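Dating the Skovedska costume plates

threadcount
August 29, 2018
I have a bound set of the Skovedska regional costume plates, no title page. The seller gave the date as the 1590s because the captions say "in 1590." The paper is wove and the color looks stenciled. Is there any way to narrow the printing date?

Bloxham
The captions date the clothing and have no bearing on the printing. Wove paper alone rules out the sixteenth century. The first issue was 2,000 sheets, hand colored. The later one has a printer's line at lower left.

ruffgauge
Disagree on the first issue. The Kovwood checklist gives 1,913 sheets delivered. People repeat 2,000 from the prospectus, and that was the number ordered.

Bloxham
Kovwood counted sheets that passed inspection. Spoiled sheets were sold too – I own two, both with the red out of register on the aprons.

ruffgauge
Out of register with hand coloring? Then yours are stenciled and probably later.

Bloxham
Stencils were used in both issues. The brushwork is on the faces and ruffs only.

threadcount
No printer's line on mine, but the lower margins are trimmed. Plate 5 has the merchant's wife in a pleated cloak with a high collar, if that helps.

Urkex
Trimmed margins mean you need the plate numbers. Early issue has a period after the numeral, later issue does not. Check several, the periods wear off.

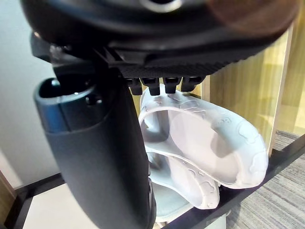 Black housing with the ribbed band, from behind

threadcount
Period present on all but two. Calling it early for now. I can get the sheets under better light in September.

ruffgauge
Measure the borders too. I would not call it from periods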